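Slide 9: a soap-like block with a picture on top

Okay, my favorite part! Raised designs are so much fun, and you can feel them with your thumb before you even look. Pass the bars around here (Darlene has the tray).

Say: go for soft, low shapes and rounded corners. Animals work great, and two snuggled together are even better!

Mention green. I love a bright lime, it catches the light along the curves.

Pause for questions, then on to Lorne and the molds.
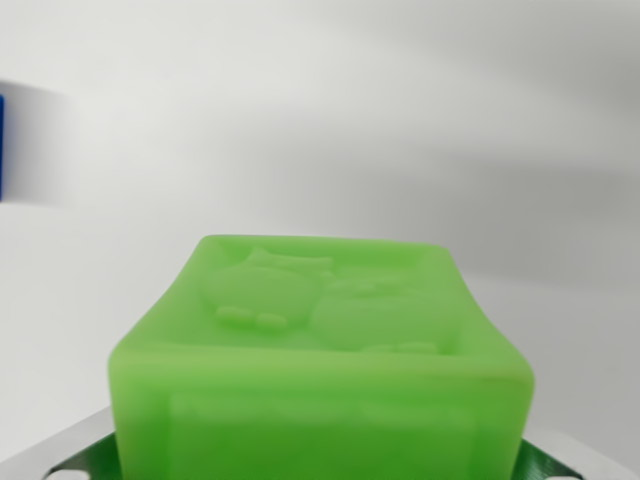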